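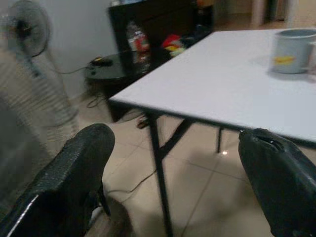

Ohemaa Agyeman wanted to know if a folding table can really stand in for a proper kitchen table, and she asked it in the comments so many times that I finally gave in and bought one. So this is my review of the Mokden folding table, after two months of eating, baking and doing taxes on it!

Sunday, November 7, 2021
By the Yensuk Home blog

I picked mine up in September, when we moved into the new apartment and the old oak table wouldn't go through the door (we tried it every way, my brother even took the legs off). The Mokden was on sale and I figured it would do until Christmas. Now I'm not so sure I want to replace it.

First, the good stuff. It's light enough that I carry it out to the balcony by myself, and the legs lock with a nice solid click. Coffee, beet juice, my nephew's markers – all of it came off with dish soap. We had seven people at it for my birthday, which was tight, but we managed and the lasagna stayed put.

Now the grumbles. It wobbles if you knead dough on it. Not a lot, but enough that I moved my bread making back to the counter. The latch underneath pinched my finger on day one and again last week, so watch out for that. And the instructions are one tiny drawing on a sticker, which I peeled off before I read it. My own fault, I guess.
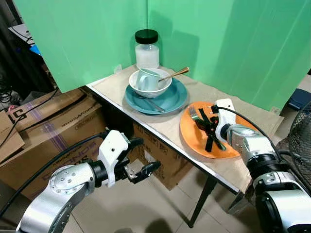
Bowl, mug and spoon on the blue plate, orange plate beside it.

I also borrowed my neighbor's Midavus for a weekend to compare. It's sturdier, no question, and you could roll out pie crust on it all day long. But it weighs 29 pounds and I felt every one of them on the stairs. If your table is going to stay in one spot, get that one. If you fold yours up every night like I do, the Mokden is the easier one to live with.

I'd buy it again, and I'm already eyeing the matching bench.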